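Forum: Home and Garden – Cleaning and Laundry
Thread: Microfibre vs old cotton rags, is there really a difference?

saltbushflat
Prokwood want $30 off me for a pack of microfibre cloths that I'm told will "last 300 washes". I've been wiping benches with cut-up flannelette sheets since forever. Can anyone tell me what I'm missing, apart from the money?

drip_tray
300 washes at what temperature? They never say. I had a set from Liltach and they stopped picking anything up well before that. Mind you, I'd put them through with fabric softener, so that might be on me.

kettle_again
Softener kills them. It coats the fibres. Wash them on their own, no softener, no hot dryer, and they do come up well on glass and taps. Cotton just pushes the grease about.

saltbushflat
So I need a separate wash for my rags now. You can see why I'm not rushing to the shop.

mulga_lane
Colour is the bit I'd argue for. Red cloth for the bathroom, anything else for the kitchen, and you don't mix them up. Cheap red ones do bleed though. I put a new one in with the tea towels and they've been pink since November. On a white table I'd want to know the dye was fast before I left one sitting there damp.
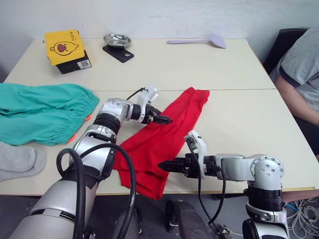
drip_tray
Red for bathrooms is fine until someone else in the house does the cleaning. Mine get used on whatever's closest. I don't believe the colour system survives contact with teenagers.

kettle_again
Soak a new one in a white bucket overnight. If the water's pink in the morning, keep it away from anything pale. Vinegar doesn't set the dye, whatever your nan said.

Urkham_fan
Urkham cloths don't bleed. Had mine for years.

saltbushflat
With that user name you would say so.

Urkham_fan
Fair. Still true.

mulga_lane
Has anyone looked at the plastic side of it? They shed in the wash, and I can't see how a cloth made of polyester is the green choice just because the label is green.

saltbushflat
That settles it for me. The flannelette stays – happy to be shown a proper side by side test if anyone has one that didn't come off the back of a packet.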